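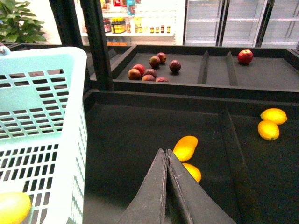
Section 4: Setting up the Ratell counter scale

Read this section before you use the scale for the first time, and again if the scale has been moved to another counter. The steps are the same for the single-display and double-display models. Where they differ, a note says so.

4.1 Placing the scale

1. Choose a flat, solid counter away from fans, open doors and cooling vents. Do not place the scale on a folding table.
2. Remove the scale from its carton with both hands under the base. Do not lift it by the weighing plate or the display post.
3. Take out the two orange shipping screws on the underside. Keep them in the bag with the spare feet.
4. Turn the four feet until the bubble in the level window is inside the circle. Press lightly on each corner. If the scale rocks, adjust the feet again.
5. Set the weighing plate on the four rubber pins. The lip of the plate faces the operator.

CAUTION: Do not turn on the scale with the shipping screws in place. The load cell can be damaged, and this damage is not covered by the warranty.

4.2 Connecting power

1. Plug the adapter into the socket marked DC IN, on the left side of the base.
2. Run the cord through the clip under the base so it does not touch the plate.
3. Plug the adapter into a wall outlet. Do not share the outlet with a freezer or a meat slicer.
4. Hold the ON key until the display shows a row of dashes, then a zero.
5. Leave the scale on for 30 minutes before you check or adjust it.

Note: If the display stays blank, see Section 9. On double-display models the customer side lights up a few seconds after the operator side – this is normal.

4.3 Checking the weight

You need a 1,000 g test weight. A test weight is not included with the single-display model.

1. Clear the plate and press ZERO.
2. Place the test weight in the center of the plate. Wait for the small triangle next to STABLE.
3. Read the display. If it shows 1,000 g, remove the weight and go on to 4.4.
4. If it shows anything else, check the level window, press ZERO and try once more.
5. If the reading is still wrong, stop and call your service dealer. The adjustment switch is behind a seal, and in most areas only a licensed person may break it.

4.4 Setting a tare

The tare key takes the weight of a container off the reading. Use it for tubs, bags, trays and any basket a customer wants goods weighed in.

1. Check that the display shows zero.
2. Put the empty container on the plate. No part of it, including the handle, may rest on the counter or lean on the display post.
3. Wait for STABLE and press TARE. The display returns to zero and the word NET comes on.
4. Add the goods and read the net weight.
5. To clear the tare, remove everything from the plate and press TARE again.

To store a tare you use often, hold TARE until a slot number flashes, choose a slot with the arrow keys and press SAVE. The largest tare that can be stored is 600 g. Heavier containers have to be tared by hand each time. 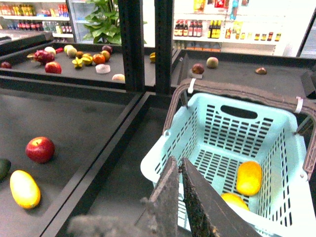 4.5 Entering item codes

Codes for loose produce are kept in the item list. The list is empty when the scale leaves the factory.

1. Press MENU, then ITEMS, then NEW.
2. Type the code and press ENTER. Any code from 1 to 229 can be used.
3. Type the name as it should appear on the label. Names that are too long are cut at the end of the line.
4. Type the price and choose BY WEIGHT or EACH.
5. Press SAVE. The scale beeps once.

If it beeps twice, the code is already in use. Press BACK to choose another code, or SAVE again to replace the old item. A replaced item cannot be brought back.

Note: Prices entered here are not sent to other scales. To copy the list to a second Ratell scale, use the cable kit and follow Section 7.

Section revised April 3, 2022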